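Chapter 7
Listening to a Crime Story: The Narrator's Share of the Work

I came to true crime through my ears. A few years back I had a long drive to Brenness and back every week, and a friend loaned me the audio version of The Duman Ledger, Gayan Mollah's account of a forged-check ring that worked its way through three small banks. I'd tried the paper copy once and quit at page 40. On audio I finished it in two weeks – and I sat in my driveway for the last chapter with the engine off!

Same words, same order. So what changed? That question is what we'll be chewing on in this chapter.

Part of the answer is Prasanna Ranasinghe, who reads the book. She doesn't do voices, or hardly any. What she does is slow down. When Mollah lists the 666 checks by date and amount (yes, there's a list, and yes, I skimmed it in print), she lets a little tiredness creep in, and you start to feel how dull the crime must have been to carry out. 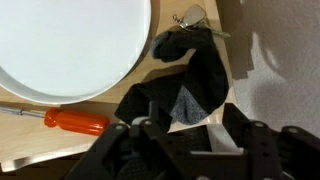 Now, a slow reader can also sink a book. I've given up on plenty of them, usually in the first half hour, and I'll bet you have too. Pace is a choice the narrator makes over and over, and in the next section we'll mark up a page of Mollah's Brimov chapter to see where those choices fall.

Before you go on, find a recording of any nonfiction crime book and listen to the first ten minutes twice. The second time, keep a pencil handy and jot down every spot where the reader pauses longer than the punctuation asks for. Hang on to those notes – you'll need them for Section 7.2.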